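Andreadis Establishes Sales Subsidiary in Finland

Monday, June 3, 2019

Andreadis, the maker of walking and hiking footwear, announces the establishment of Andreadis Finland, a wholly owned subsidiary that will take over sales of the company's products in the country. The new company will begin operations in August.

Andreadis shoes have been sold in Finland through the distributor Tredska, which introduced the brand to specialty outdoor stores. The distribution agreement ends this summer by mutual consent. Tredska will continue to fill existing orders until the transfer is complete, and store owners do not need to place those orders again.

Andreadis Finland will be led by Lauri Rautiainen, who has been appointed managing director. He will report to Sotiris Karras, head of international sales. The subsidiary will open with a staff of 18, including 2 technical advisers who will visit stores to train sales personnel in fitting and product care.
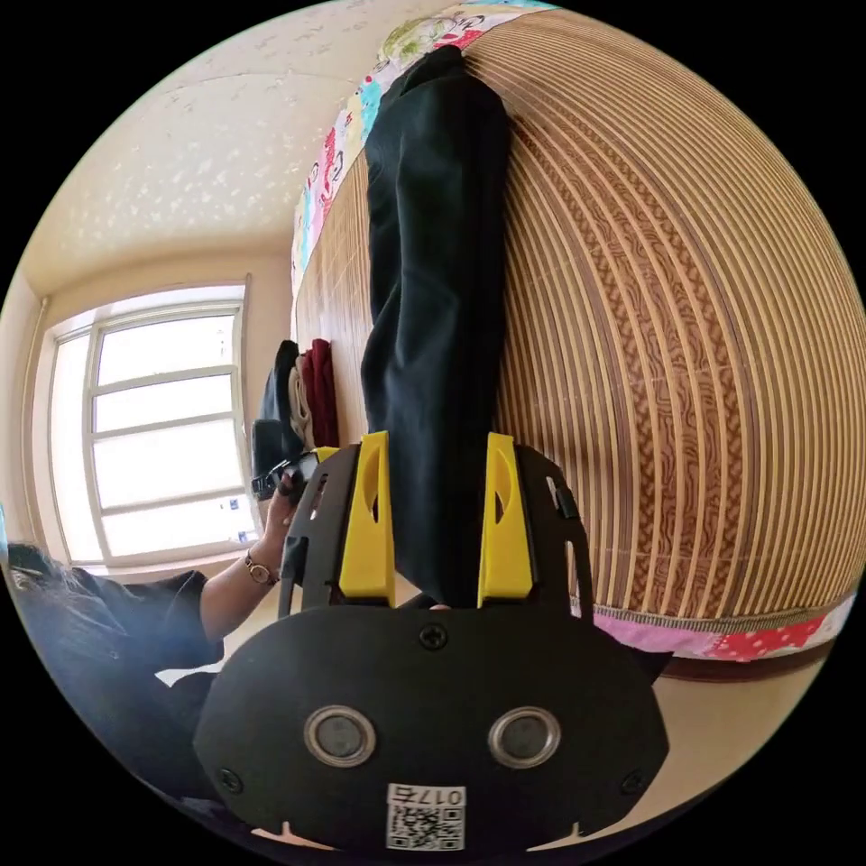 The subsidiary will carry the full Andreadis range, including the Mevo line of light trail shoes, which has until now been available in Finland only in limited sizes. From the start of operations, Mevo will be offered in all sizes for men and women. A winter version with a studded outsole is under development and will be presented to retailers at a later date.

"Finnish customers walk in every season and expect their shoes to keep up," said Glykeria Vrettos, chief executive of Andreadis. "Having our own company in the country allows us to answer stores directly and to deliver repeat orders in less time."

In the fiscal year just ended, Andreadis products were sold through 1,197 stores in all markets. The company intends to add 20 stores in Finland during the subsidiary's first full year. Priority will be given to independent sporting goods stores with trained fitting staff.

Andreadis Finland will also take over the company's support of the Cledosdale Walk, an annual long-distance walking event. Under the renewed agreement, Andreadis will remain the official footwear supplier and will provide shoes for route staff.
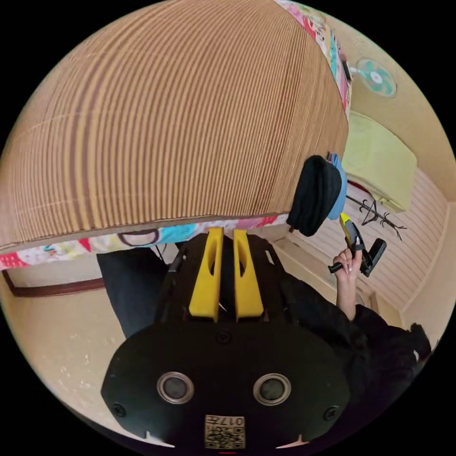
Pantelis Nikolaidis said the walk's organizers welcomed the renewal and expected that entry fees would remain at their present level. He added that the route for the coming event would be published once permits had been confirmed.

Terms of warranty for shoes already purchased in Finland are unchanged. Claims should be made at the store of purchase.

Media inquiries: Relu Zamfir, Corporate Communications, Andreadis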